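January 7, 2019
By Natanael Falcão

We use cookies to improve your visit. By continuing to read you accept our cookie policy.

Back to work after the break. I was up at half past five and it was dark until I had finished the second coffee. There was frost on the windshield and I scraped it with an old library card, having left the scraper in the other car when I sold it in December.

I have decided to write down the running again. I stopped in the fall when my knee got bad and never picked the habit back up, even after the knee was fine. So, for the record: 3 miles before breakfast, slow, out to the Plirkness bridge and back along the canal. The path was icy under the trees and I walked those parts. My left shoe has a hole at the little toe. I will get one more month out of them.

The letter from Trimano came in the morning mail. They will not cover the water damage under the kitchen sink because the leak was "gradual." I called and was on hold for most of my lunch. The woman who finally picked up was polite and told me I could appeal in writing. The plumber's bill was $300 and the new cabinet floor will be more than that if I pay someone to put it in. I could do it myself. I said the same thing about the fence, and the fence took me until August.

Mother called at four. She has finished sorting Dad's books and wants me to take the encyclopedias. I said I would look at them. I have no place for encyclopedias. She also found his notebooks from the Brandgate years, one for each year up to 2000, and those I do want. He wrote two or three lines a day, mostly weather and what the car cost him. I read a few of them when I was a teenager and thought they were dull. I would like to see what he put down for the winter we lost the roof.

She asked if I was eating. I said yes. I had soup. 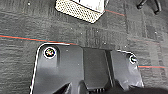

The appeal letter is half done. I wrote it out by hand first, then typed it, and it came out angrier than I meant — I took out the second paragraph and it reads better. I need the plumber's invoice with the date on it, and I think that is in the glove compartment. I will look tomorrow when it is light.

Evangelista next door brought over a bag of lemons from her sister's tree. I gave her the spare jar of plum jam. We talked on the step about the trash pickup, which has been late every week since the holidays, and about her son, who is applying to nursing school and has not told his father yet.

Read 4 chapters of the book about the Panama Canal. It is slow going but I like the parts about the railroad. I want to get to the end before it is due back at the library.

Knee a little stiff tonight. Ice, then bed. Call the dentist in the morning.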